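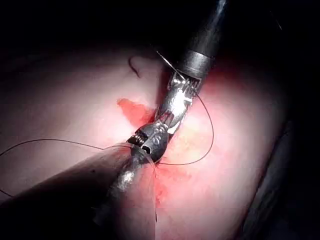 Figure 4.1 Two instruments, one with a jointed wrist, meet over pink tissue, with black suture thread between them. The jaws at the tip are among the parts a hospital must keep buying.

Chapter 4
Planning the Purchase of a Surgical Robot

Before you read
Find the price list of any machine you know from your own work, for example a printer or a floor washer. Mark which items you pay once and which items return every year. Keep this paper beside you, as we will come back to it in section 4.3.

4.1 What is being bought

When a hospital says that it wants to buy a robot, it usually speaks of the large parts: the console where the surgeon sits, the arms, and the tower with the screens. These parts fill the offer from the supplier, and they are what the visitors look at on the opening day. The work itself is done at the other end, by small tools with wrists, jaws and pulleys, like those in Figure 4.1. Such a tool is bought again and again during the life of the machine. A plan that gives ten pages to the console and half a page to the instruments is a poor plan.

In this chapter we follow one purchase from the first request to the end of the second year. The hospital is Vestberg, a district hospital with 365 beds. Two suppliers made an offer, Grendico and Batista. The hospital's stores and sterile supply are run by an outside firm, Jultgate, under a separate contract. We will see that this contract caused more difficulty than the price of the machine.

4.2 Three kinds of cost

We divide the costs into three kinds.

Capital cost is paid once. It covers the machine, its delivery, and the changes to the building. At Vestberg the operating room needed a stronger floor and two more power lines. Neither supplier had put this in the offer, and the finance office found it only when the builder asked who would pay.

Standing cost is paid each year, whether the machine is used or not. The service contract belongs here, and so does the yearly training of staff. A machine that does few operations has the same standing cost as a machine that is busy all week.

Running cost grows with each operation. It covers instruments, drapes, sutures and needles, and the cleaning of everything that can be used again. Many reusable instruments have a limit on the number of uses, set by the maker. After the last permitted use the instrument is taken out of service, even if it still looks good. For this reason the buyer should ask for the price per use and not only for the price per piece.

Stitching is a useful case to study. It often needs two instruments at the same time, and the thread may pass from one to the other. A department that plans much stitching must therefore keep more needle holders on the shelf than a department that mainly cuts and seals. Ask the surgeons for a list of procedures first, and make the instrument list from it. At Vestberg it was done the other way round – the starting set proposed by the supplier was accepted, and the list of procedures came later.

4.3 How many instruments?

The Vestberg plan for the first year was 821 instrument uses. The number came from the list of procedures, with the tools counted for each one. The first order was 24 instruments of mixed types, and on paper this was enough.

The weak point was time. An instrument that has been used must be cleaned, checked, packed and sterilised before it can return to the room. Jultgate had agreed to a return time of one working day for ordinary trays, but its contract said nothing of robotic instruments, which have narrow inner channels and take longer to clean. In September, the first full month of use, there were days when almost 21 of the instruments were away from the operating room.

Take now the paper you made before reading. For each item that returns every year, write beside it how long the item is out of use when it is being cleaned or repaired. If you do not know, write the name of the person you would ask.

4.4 Comparing the two offers

Grendico offered a lower price for the machine and a higher price for each instrument. Batista did the opposite. Which offer is cheaper depends on how many operations are done, and there is a point where the two lines cross. In the next section we draw these lines and find the crossing point, first with the supplier's own numbers and then with the numbers of the hospital.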